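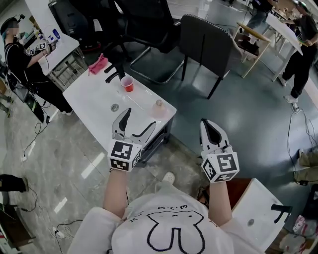

Left gripper open, right gripper nearly closed, red cup at the far end of the table. Warwood open afternoon, December.

Open Afternoon at Warwood: The Gallery

Warwood opened its doors in December to anyone who wanted to see how a robot is taught to handle a cup. The sign-up form had room for 95 names and filled up in a day, largely on the strength of the word "robot." People came dressed for sparks. What they got was a floor of white tables, a great deal of cable and several people picking things up very, very carefully.

Renata Maldonado ran the tour in groups small enough to hear her over the ventilation. Her opening rule was to watch your feet, and her second rule was the same as the first. After that she got to the point. At these tables a person does the job by hand, holding a pair of grippers, and the movements are recorded for a machine to learn from later. The patterned cubes under the grippers tell the software where each one is and which way it is facing. A man near the front asked where the robot was. "Later," said Renata, and moved us along.

The objects are household stuff. Cups, bottles, cloths, sticks. Joris De Smet buys them and has become a regular at the discount store at Bramcombe, where he believes the staff think he throws a lot of bad parties. The target for the month was 300 recordings of each task. Asked whether the work gets dull around the middle, he said it gets dull at 50 and then oddly soothing at 100, and that he now loads his dishwasher in a way his family finds upsetting.

Visitors were allowed a turn on the practice pair after the break. It looks like nothing. You squeeze, the fingers close, you lift. Then you try it, and discover that you have been relying on your fingertips your whole life without once thanking them. Godelieve Bakker, visiting from Sumia with a notebook and thirty years in packaging, got a cup across the table on her first go and declined a second on the grounds that she was undefeated. Ayman Akl folded a cloth into a shape we agreed to call folded. I knocked over a bottle, set it upright, and knocked over the cup reaching for it. I'm told the failures are useful too, though it was said in the tone you use with children's drawings.

Questions ran long. Would the finished machine do laundry? Maybe. Would it do stairs? Wrong department. Geert Van Acker, who had come for Verstraete and plainly had a budget in his pocket, wanted to know how fast it would be. Renata said that it would be about as fast as the person who taught it, and a few of us looked over at the tables, where an object was being put down with the care usually reserved for wedding cake.

Coffee was by the entrance, in paper cups, which everybody picked up with unusual attention.

The next open afternoon is planned for spring. Sign up at the front desk or through the visits page. Flat shoes, please, and leave large bags in the car.

Text by one of the visitors. Thanks to Renata and Joris for the patience and the second bottle.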